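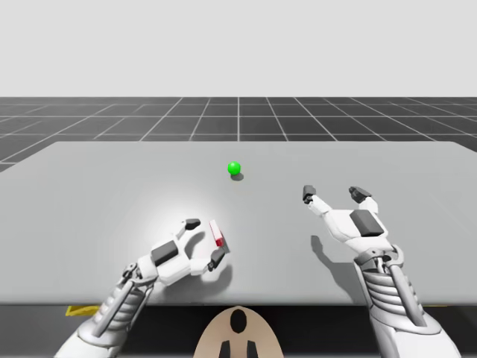 Unit 4: Automation and the Packing Bench
Course notes, Work Systems. Instructor: Babita Grewal

4.1 Scope
This unit covers what happens to jobs when a manual handling task is moved to a two-arm robot cell. The case is the small-parts site at Grivelside, where the Vustora project was planned in simulation before any equipment was ordered. Read the site report by Lalit Malhotra before the seminar.

4.2 Task before and after
Before the change, a packer picked a part, checked it by eye, placed it and signed the batch sheet. All four steps belonged to one job. Under Vustora the pick and the placement go to the arms. Checking is split between a sensor and a person, and the batch sheet becomes a log file. The packer's title at Grivelside was changed to cell operator in January, with no change in pay grade. The grade was reviewed later, after the log showed how much fault handling the operators were doing.

4.3 Residual work
Residual work is what stays with people after the main task is automated. It includes clearing dropped parts, refilling stock, restarting after a stop and deciding whether a doubtful part passes. It comes at irregular times and is hard to schedule. In the trial period the cell logged 3,804 picks. Malhotra lists the stops by cause but does not record the time operators spent waiting between them. Treat this as a gap in the data.

4.4 Use of simulation
A simulated cell lets planners test reach, grip and part position without stopping the line. Operators can also use it to comment on the layout early. At Grivelside they were shown the model after the layout was fixed, and their two main requests (a lower stock shelf and a second stop button) had to be added as changes. 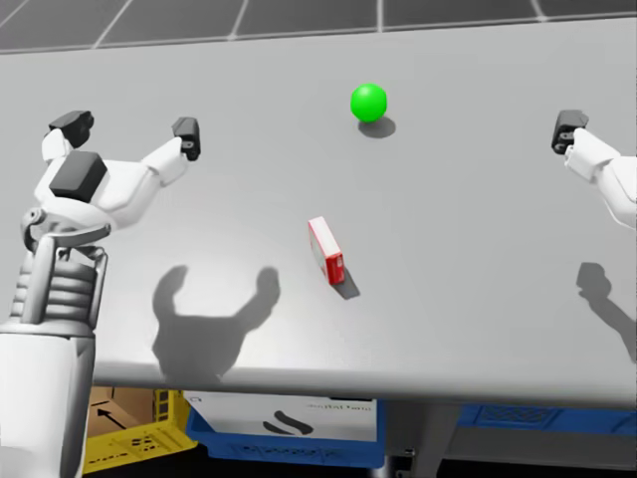 Why does a packer need new training if the robot does the packing?
The operator has to recognize faults, stop the cell safely and restart it in the correct state. Manual packing skill helps in judging parts but does not cover any of these.

4.5 Skill retention
Operators who no longer pack by hand lose speed. Grivelside keeps one manual bench open and rotates staff through it. Compare this with the Negi reading, where manual work was dropped completely.

Seminar task: draw up a task table for a job you know, with one row per step, and mark who or what does each step after automation. Bring a printed copy.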